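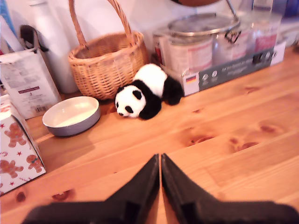
Heikki Ikonen

On 26 April 2023 the Nollik office wrote:
> The grippers take over table work at Daltedell from next month. No jobs will be lost.

I've read that line before, at Vainio. The jobs stayed and the work got duller. You stop handling things and start minding the machine that does. A panda and a basket are one thing - over 31 kinds of parcel on a late shift are another. Who gets the blame when it drops one?
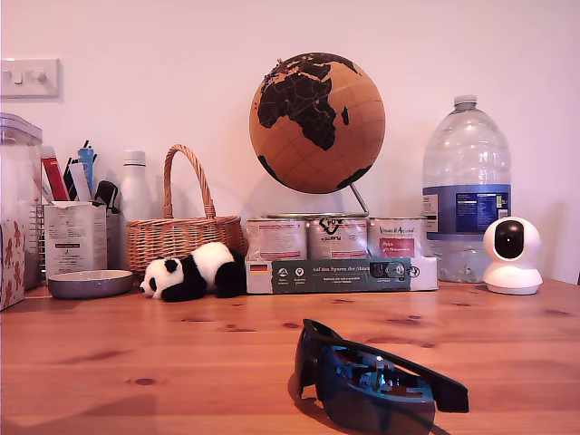

Pentti Hirvonen: Same worry in my section. They promised us two days of training in March and I'm still waiting.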